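Blog About Walks Letters Search

Start > Walks > Old towpaths

Walking the Guketcombe towpath end to end 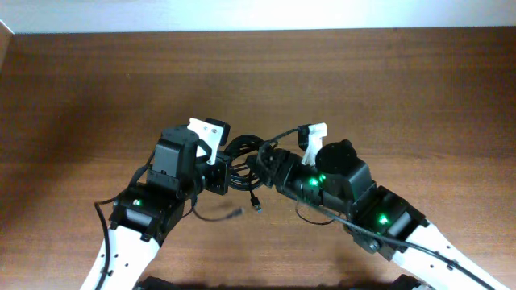
How long does it take to walk the whole Guketcombe towpath? Two days if you like your feet, with a night in Ostitz between them. I've met people who did it in one go and they all talk about the last stretch in the same flat voice, so I'd split it.

I have been meaning to write this up since August and I keep getting distracted by the canal itself, because once you start reading about it you can't stop! It opened in 1819, it carried lime and barley and for a while a lot of roof slate, and then the railroad came up the valley and that was pretty much that. What's left is a ribbon of green water with a path beside it, and I think it's the best walk I've done in years.

Day one starts behind the feed store in Guketcombe. The sign is on the wrong side of the road, so cross over and go down the steps by the culvert. The first mile is noisy (highway on your left the whole way) and I almost gave up on it the first time I tried, years ago, in the rain, with a bad sandwich. Keep going. After the second bridge the road swings off and suddenly you can hear frogs. So many frogs! I stood there grinning like a kid.

The bridges are what I really want to talk about. They're small humpbacked stone ones, and if you crouch down on the inside corner you'll find grooves worn into the stone by the tow ropes. Deep ones, you can lay your finger in them and it disappears. The ropes picked up grit from the path and worked like a saw, trip after trip, every boat for decades. I must have put my hand in every groove between Guketcombe and Ostitz, which is a slow way to travel, and Puspita Raju, who walked the first day with me, got so far ahead that she had time to take her boots off and eat most of the dried apricots.

Lunch is easiest at the lock cottage. They sell pie through the kitchen window but not on Tuesday, and guess which day we got there. There's a bench out back in the sun. Past the cottage the path gets narrow and the nettles are serious, so long pants, please, even if it's hot.

Ostitz has one main street, a hardware store, a laundromat and a guesthouse where the stairs go up at a truly alarming angle. I loved it. Dinner was dumplings in broth and then more dumplings, and I slept like a stone.

Day two is the one with the aqueduct. I'd seen it on the map and figured it would be a sort of culvert with ambitions, but you come around a bend and the whole canal just walks out over the river on three arches, with you on it! The railing is only on one side. The other side is water and then air. I went over it, came back, and went over it again. According to the little museum at Mandagi, the masons spent 2 winters on the middle arch alone, and the builder's daughter kept a notebook with the price of everything, down to candles and mule feed. They have it open in a glass case and the handwriting is gorgeous. Go in, it's free, they only ask that you sign the book.

After Mandagi the path is flat and shady and a little dull for a while, then there are herons. The end is a basin at Sturkura with a big iron ring set in the wall. I touched it. I don't know why, it felt like the thing to do.

A few practical bits. The taps at the locks are shut off, so carry your water. The return bus leaves from the church, and the last one is at ten past six. The paper map sold at the museum is far better than anything on my phone, and it marks the bridges by their old names, including one called Widow's Elbow, and I am going to find out about that if it kills me.

Next up is the side branch that runs north from Mandagi, most of it dry now. If you've walked it, write to me!

Comments

Tae-yang Lim: My uncle fished the basin at Sturkura every summer. The ring was for the winch boat, I think. Great post.

Puspita Raju: I left you at least five apricots.

hollowlane: Is the nettle section okay with a dog? Mine is short.

Marnie: We did it from the Sturkura end and had the wind behind us both days. Would recommend. Pie was rhubarb.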